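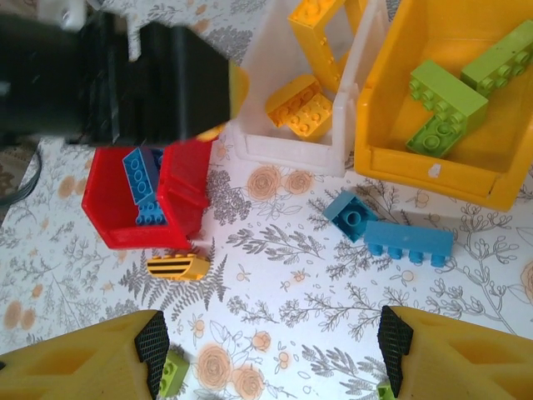
I'd been told to come hungry, so the first thing that happened when I got to the house in Flamden was that I got handed a plate of toast and pointed at a chair. The second thing was that I got asked to move the chair, because there was a blue brick under it.

My host has been sorting and reselling secondhand building bricks from home for long enough that she stopped keeping track of the years. She asked me to leave her name out of this ("my sister will only tease me"), and that's fine by me. She used to do payroll for a furniture store in Hulwood. Now she buys other families' brick collections by the box, sorts them by color, washes them and sells them on in bags to parents, teachers and a fair number of grown men who she says always pretend it's for a nephew.

"I never meant to have a business," she told me. "I bought one box at a yard sale for my son, and it had crayons in it, and half a cracker, and somebody's tooth. I'm serious, a baby tooth! So I tipped the whole lot out on the table to clean it, and I was still sitting there at midnight, perfectly happy."

I asked her why color first. I'd looked at a few forums before the visit (I like to sound prepared) and people there get very heated about it. Plenty of them say you should sort by shape, because your eye can pick a red piece out of a pile of mixed colors, but good luck finding one particular red piece in a pile of nothing but red.

"Oh, they're right," she said, laughing. "If you're building, they're completely right. I'm not building, though. I'm selling to a mom who wants a bag of blue for a kid who's making an ocean. Nobody's six-year-old ever asked for a bag of two-by-threes."

Her system is simple, and she's a bit embarrassed by how simple. Open plastic bins go out on the table, one color to a bin, and everything that hasn't been sorted stays out on the cloth where she can see it. Blue goes in the red bin. I had to ask about that one, and so does everybody, apparently.

"It's so I can see them! You put red bricks in a red bin and you'll miss the last one every time. Blue in red just jumps out at you. Yellow's good in white. I tried labels for a while and I never once read them."

She likes bins with sides that slope outward, so she can get her whole hand in without scraping her knuckles, and she likes them shallow. A deep bin, she says, is where small pieces go to retire. And she wants the tops open while she's working, always, even though it means dust and the occasional toast crumb (sorry).

Then there's the tablecloth, which I'd been admiring since I sat down. It's white, with gray ferns and little sprigs and berries all over it and peachy-orange roses, and it looks like something you'd bring out for an aunt. I figured a plain cloth would make more sense for this kind of work, and I said so.

"You would think! I had a plain one, a navy one, and I lost every dark piece I put down on it. This one's mostly white, and the roses are soft enough that they don't fight with anything. Orange bricks are a pain, I'll give you that. I've picked at a rose with my fingernail more than once. But the lime green shows up beautifully, and there's a lot of lime green in the world right now, I don't know why. Every box I get is full of it."

The cloth does another job too. Bricks dropped on a bare table bounce, and on fabric they just sort of sit down. When she's done for the evening she gathers up the corners and tips the leftovers back in the box.

Her last big purchase was a box from a family in Bittencourt who were moving. She paid 60 dollars for it, and she did count that one, just to settle an argument with her son. He guessed 652 pieces and she came up with 647. He still thinks she dropped five of them down the heating vent.

I asked if it ever gets boring. She thought about it for long enough that I ate another piece of toast.

"The washing's boring. I do that with the radio on. Sorting I could do forever. You get your hands going and you think about your day, or you don't think about anything. My son will come and sit down to tell me one thing, and he starts sorting without noticing, and then he's told me six things."

For anyone who wants to try it at home, her advice is to start with 2 bins and no more. Pick the two colors you've got the most of, pull those out, and see how much better the pile looks. People go out and buy a big tower of drawers on the first day, she says, and then the drawers become the mess.

She'll be at the craft market in Flakham in July, with bags by color and a dollar scoop table for kids. I came home with a bag of lime green. It's for my nephew.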